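Vavow Gripper: Build Notes and Data Card
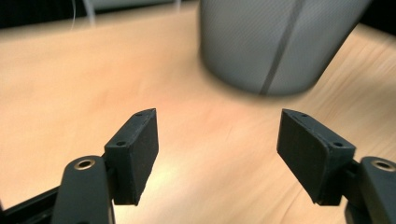
4 min read

Status: working, revision 4. Last edited 2026-07-11 by Emil Stöckli.

Vavow is a handheld two-finger gripper with a camera mounted on it, built in the shared workshop on Kaslow Street. It is carried by a person and used to record short tabletop manipulation clips. The same fingers bolt onto the Retau arm in the back bay, so a clip recorded by hand and a run on the arm show the same geometry in view. This file covers the hardware, the recording procedure and the layout of the clips.

Contents of the repository

cad/ holds source files and exported meshes for the links, pads and body.
firmware/ holds the jaw encoder reader.
capture/ holds the recording script and the clip splitter.
clips/ is not in version control. See Access.

Hardware

Each finger is an arm link with a separate black fingertip pad screwed to its upper end. Links and pads are 3D printed. The pads are flat blocks with two screw holes along the top edge. Links carry a brass-colored bushing pressed into a round recess near the pad end. Earlier revisions ran the pivot pin directly in plastic and developed enough slop to shift the pad faces out of parallel.

Print pads and links from the same material profile. Pads go down on their outer side so the gripping face stays free of support marks. Layer lines on the gripping face are left as printed. Do not sand them. Tassanee Saithong tried sanded faces on revision 2 and smooth objects slipped at the same trigger force that had held them before.

Left and right links are mirrored and not interchangeable. The mesh names end in _l and _r.

Assembly

1. Clear the bushing recess of stringing with a hand reamer.
2. Press the bushing in with a vise and a flat block. Stop when it is seated. A tilted bushing has to come out and the link is usually lost.
3. Fit the links to the body with the pivot pins and check that both swing under their own weight.
4. Screw the pads on finger-tight, close the jaw on a steel rule, then tighten.
5. Run firmware/zero with the jaw fully closed, then fully open. The values are written to calib.json.

Step 5 has to be repeated whenever a pad is replaced.

Recording

Clips are recorded on the wood-topped table by the window. Direct light can wash out the tabletop between the fingers. Exposure is locked at the start of a session and a clip with a blown patch is kept if the object edges can still be followed. Vichien Onsri is testing a fixed lamp setup; those clips carry the tag lamp and should be held apart until he has finished.

The operator starts with the jaw open, approaches, closes, moves the object, opens, and withdraws. One clip is one such cycle. Failed grasps are kept and labeled fail. Fast approaches blur the object, and anything the splitter scores below the threshold goes to clips/review for Boonmee Thongdee to look through by hand.

Data summary

Clips: 2841
Object types: 18
Operators: 4
Streams per clip: color video, jaw opening, inertial readings
Labels: object type, outcome, operator number

Jaw opening is stored as a fraction of full travel, 0 closed and 1 open. Timestamps are taken on the host and not on the encoder board. There is a small fixed lag between video and jaw opening, recorded per session in calib.json as lag_ms. The loader applies it by default. Pass raw=True to turn that off.

Known problems

The fingers cover much of the lower part of the view, and small objects disappear behind the pads just before closing.

Backgrounds were not controlled. Workshop equipment and cables may show past the table edge, and a model can learn to use them. Splitting by session is safer than splitting by clip.

Pads wear. Wear was not logged before revision 4, so older clips mix fresh and scuffed faces with no label to tell them apart.

Soft containers are labeled by shape only. Any deformation during the grasp is unannotated.

The encoder board drops off the bus when the USB extension is coiled near the Seppälä power supply. Use the short cable.

Access

Clips sit on the workshop server under /data/vavow. Members can read them with their normal login. For outside copies, write to Yupin Saithong, who also handles removal requests. Audio is stripped at import. CAD and firmware may be reused with attribution; clips are for research use and may not be reposted.

Open items

Pad wear field in the session form.
Replacement for the trigger spring, which is too stiff for long sessions.
Mesh for the _r link still has an inverted face near the bushing recess. Slicers repair it without a warning.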